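4.3 Greifpunkt am Abtropfgestell einlernen

Voraussetzung: Beide Arme sind referenziert (Abschnitt 4.1), die Kabel sind nach Abschnitt 3 verlegt.

1. Abtropfgestell gemäß Stellplan auf die Arbeitsplatte setzen. Kurze Drahtfüße nicht unterlegen.

2. Programm 226 laden und Handbetrieb wählen. Verfahrgeschwindigkeit auf Stufe 2 begrenzen.

3. Greifer vollständig öffnen. Arm über das Gestell fahren und senkrecht absenken, bis der Henkel zwischen den Fingern steht.

VORSICHT: Quetschgefahr zwischen Greifer und Gestelldraht. Beim Absenken nicht in das Gestell fassen.

4. Bild der Handgelenkkamera prüfen. Der Henkel muss zwischen beiden Fingern liegen. Andernfalls Handgelenk nachdrehen, nicht das Geschirr verschieben.

5. Position mit TEACH übernehmen.

Gesamtansicht der Zelle und Nahansicht am Becherhenkel:
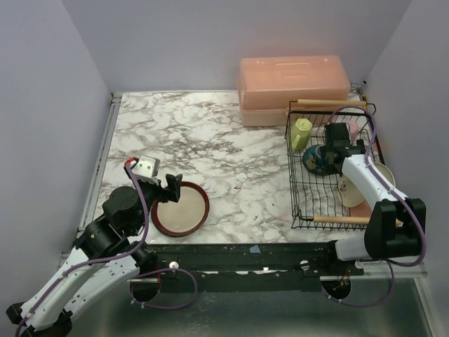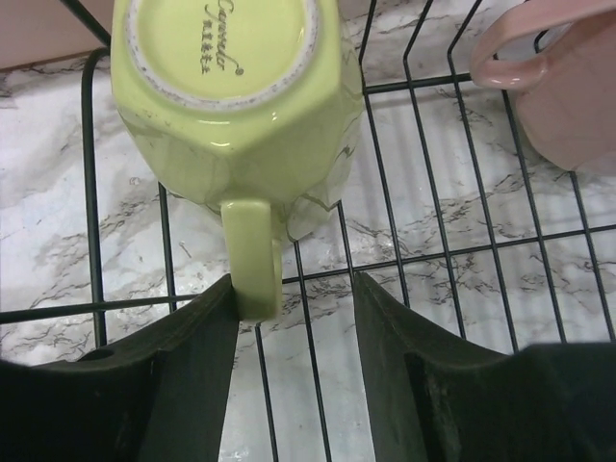 6. Greifer öffnen, Arm senkrecht anheben und in Parkstellung fahren. Schritte 3 bis 5 für den nächsten Greifpunkt wiederholen. Je Gestell sind höchstens 3 Greifpunkte zulässig.

Hinweis: Meldung 243 (Fingerweg unplausibel) erscheint, wenn ein Finger am Draht anliegt. Arm im Handbetrieb freifahren, Meldung quittieren, Greifpunkt neu einlernen.

Nach jedem Wechsel der Greiferfinger sind alle Greifpunkte zu löschen und neu einzulernen. Siehe auch 6.2, Fingerwechsel.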